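4.2 Wrist camera placement and finger geometry

The second set of trials compared the two finger designs under the same wrist camera. The first design, which we call the straight finger, is the one supplied with the Grella gripper. The second is the swept finger, cut to a profile we drew up at Mimbridge after the pilot trials in January. Both pairs were run on the same arm with the same controller settings, and the gripper body was not removed from the wrist between sessions. Only the fingers were changed.

We wanted to separate two effects that had been mixed together in the pilot. One is mechanical: a finger with a narrower tip can reach between items that stand close to each other. The other is visual: the finger takes up part of the wrist image, and whatever is behind it is lost to the policy. A finger that grips well may still give worse results if it hides the target during the last part of the approach. In the pilot we changed the finger and the camera bracket on the same day, and the data could not tell us which change mattered.

For the trials reported in this section the camera bracket was fixed. The camera looks past the fingers at an oblique angle, so the far part of the work surface is visible above the tips and the near part is visible only between them. We kept this angle for both designs even though the straight finger would allow a steeper one. Exposure and white balance were locked at the start of each session and were not adjusted afterward.

The work surface was white and matte. We chose it for contrast with the fingers, which are dark, and left it as it was during the whole set. Marks built up on it. We did not clean or repaint between sessions, on the grounds that a policy that fails on a scuffed table is of little use outside the lab.

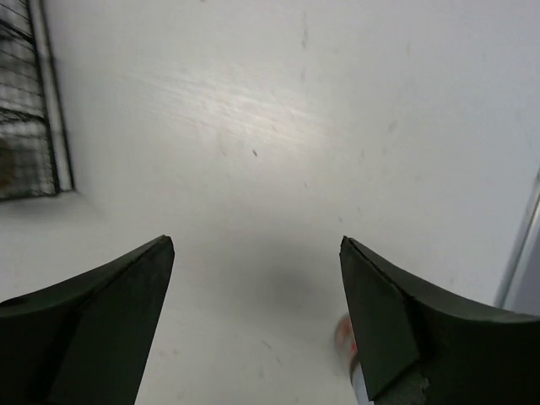
Figure 6. Wrist camera view with the gripper open. A small red and white object is mostly hidden by the right finger.

Figure 6 shows the kind of view that caused the most trouble. The fingers are wide apart and the gap between the tips is clear, but the object is not in the gap. It stands near the inner face of the right finger and only a narrow strip of it can be seen. A detector that depends on the whole outline of the object has very little to work with in such a view. The surface adds its own problems. There is a broad band of glare higher up, and a soft shadow lies between the fingers with no sharp edge. Both change the brightness of the table by an amount that a simple threshold can mistake for the edge of an object.

We recorded 1,543 approaches across both designs. An approach was counted from the moment the arm entered the slow zone above the table until the gripper either closed or was stopped by the operator. Approaches that were stopped for reasons unrelated to the fingers, such as a lost network connection, were dropped before the count was made. For each approach we kept the wrist video, the joint states, the gripper opening and the commanded velocity. The video was then labeled by hand for occlusion, using three classes: target clear, target partly hidden, and target lost. An approach was put in the worst class it reached at any point before closing.

Of these approaches, 349 reached the partly hidden or lost class. Most of them involved the swept finger. This was the expected direction, as the swept finger is wider near its base and its inner face fills more of the lower corner of the image. The straight finger hid the target less often, but when it did, the target tended to stay hidden for longer. We think this is a result of its parallel sides. A small sideways correction of the wrist brings the target out from behind a tapered tip, while the same correction along a straight side moves the target from one hidden place to another.

The occlusion was also uneven between left and right. The right finger was responsible for more lost targets than the left in both designs. We first took this to be a property of the fingers, and swapped the left and right parts on the swept pair to check. The imbalance stayed on the right. We then measured the bracket and found that the camera sat slightly off the center line of the gripper. The offset was within the tolerance of the bracket as drawn, and it had been present in the pilot as well. We did not correct it partway through the set. All results in Table 3 include it.

Two controllers were compared on top of the two finger designs. The baseline controller moves to the last estimated target position and closes. The Givley controller holds position when the target estimate drops below a confidence limit, moves the wrist sideways by a small fixed distance, and tries again. It was allowed two such moves before it had to either close or back off. With the straight finger the two controllers performed at nearly the same level. With the swept finger the Givley controller recovered a large share of the hidden targets, usually on the first sideways move. The cost was time, and on clear targets it gained nothing.

Glare was harder to deal with than occlusion. The confidence limit was tuned on frames with even lighting, and a bright patch on the table lowered the estimate even when the target was well outside it. In some sessions this set off a sideways move that was not needed. Raising the limit made this worse and lowering it removed much of the benefit for hidden targets. We settled on a single value for all sessions and report the unneeded moves separately. A per-region limit, as used by Ó Flaithearta on fixed overhead cameras, might help here, but the glare moves across the image as the wrist moves and we have not tried it.

Finger wear was checked by eye at the end of every session and with a profile gauge after every 500 closures. The pads were replaced at 1,000 closures regardless of condition. Wear on the outer edges of the fingers was noted but was not a reason for replacement, as those edges do not touch the target. It does alter the outline of the finger in the wrist image. We use a fixed mask to remove the fingers before detection, and a fixed mask drawn for a new finger no longer fits a worn one exactly. Where the mask was too small, a thin line of finger material was passed to the detector as part of the table. We widened the mask by a few pixels on all sides for both designs and reran detection on the stored video. The results in Table 3 use the wider mask.

The choice of finger therefore depends on the controller. With the baseline controller, the straight finger is the safer option on an open table. With the Givley controller the swept finger does as well on isolated items and better on items that stand close together, which is the case examined in Section 4.3.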